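Gosulel Hill Climb

The Gosulel is a short uphill race for old cars, held every September on the back road out of Pondonier. I've been going for years, so I'll try to keep this fair, but I do love it and that will probably show.

The course has 16 bends and one proper straight, and cars go up singly against the clock. There are four classes, sorted by engine size, plus a loose arrangement for anything with three wheels (they get a cheer whatever their time). The record stands at 92 seconds and belongs to a Van Leeuwen special, a home-built single-seater with a motorcycle engine and hardly any bodywork. 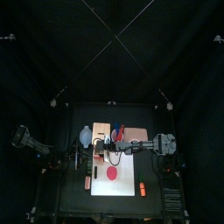 Two robot arms over a dark tabletop.

Most people come for the paddock anyway. It fills the field beside Seller Bridge, and you can wander right up to the cars — bonnets open, tools all over the grass, somebody always hunting for a spare fan belt. The biggest entry so far was 162 cars, which was far too many! The last runs went up with their headlamps on and the tea tent had run out of everything but fruit cake.

The surface is the usual grumble. The top third was relaid a while back and is lovely and smooth,
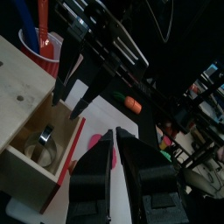
but the lower part still has a nasty dip after the second bend, and low cars ground on it every year. Regulars keep well to the left there. Newcomers tend to find out with a bang, then spend lunch lying underneath with a torch.

Entries open on 10 Jun 2024 and close when the list is full.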